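Part 3: Setting up data requests and deletion in Lirnholm

By now you should have your privacy notice live and the cookie banner behaving itself. If you haven't, go back and do Part 2 first, as the request form won't save without a published notice.
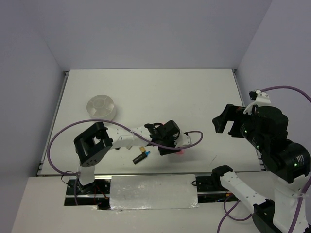
3 min read

I put this bit off for ages on my own shop and then did the whole lot one Sunday before lunch, so please don't be scared of it! You'll need your admin login and the email address where you want requests to land (I made a fresh one just for privacy mail and I'm so glad I did).

Turning on the request form

1. Open Settings, then Privacy, then Requests.
2. Switch on "Let visitors ask for their data".
3. Type in your privacy email and click the link Lirnholm sends you. Check your junk folder – mine went straight there.
4. Choose how people prove who they are. I use the emailed code. The other choice asks for a photo of their licence, and I really don't want those sitting in my inbox.

Note: the form shows up in your footer straight away. If you're using the Tillier theme, you'll have to add it under Footer Links yourself.

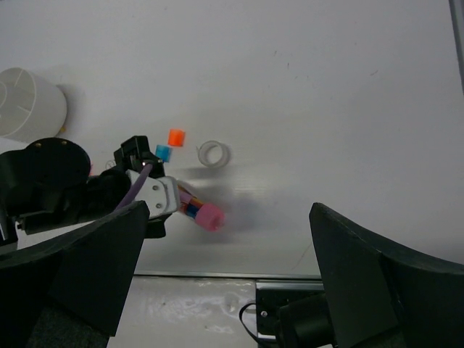
Setting how long you keep things

5. Go to Retention. You'll see a box for each kind of record, all blank to begin with.
6. Put in the number of days. I've got contact form messages at 900 and abandoned carts at 29.
7. Click Preview before you click Apply. My first preview wanted to clear 2,468 records, and a fair few were orders I still needed for tax.

Caution: Apply can't be undone. Export a copy first and put it somewhere with a password on it.

Giving each record a label 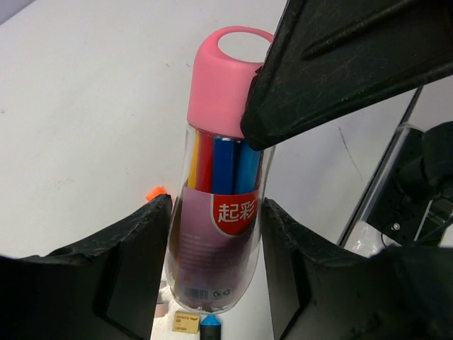
8. Lirnholm lets you tag records by why you're holding them, and you'll find the tags under Labels. Every label gets a colour, and I'd pick ones you can tell apart at a glance. The markers in that pink-lidded tub show what I mean: yellow and red are easy, but a dark blue beside a lighter blue is asking for a mix-up on a small screen. I went with yellow for orders, red for complaints and a single blue for the newsletter, so 3 labels altogether, and I've never wanted more.

9. Save, then send yourself a test request from the footer form. It should show up under Requests with the label beside it.

If you bring your newsletter list over from Skolham, the old tags don't come with it. Select the whole list, choose Bulk Label and go and put the kettle on – it's slow with a big list, and closing the tab stops it partway.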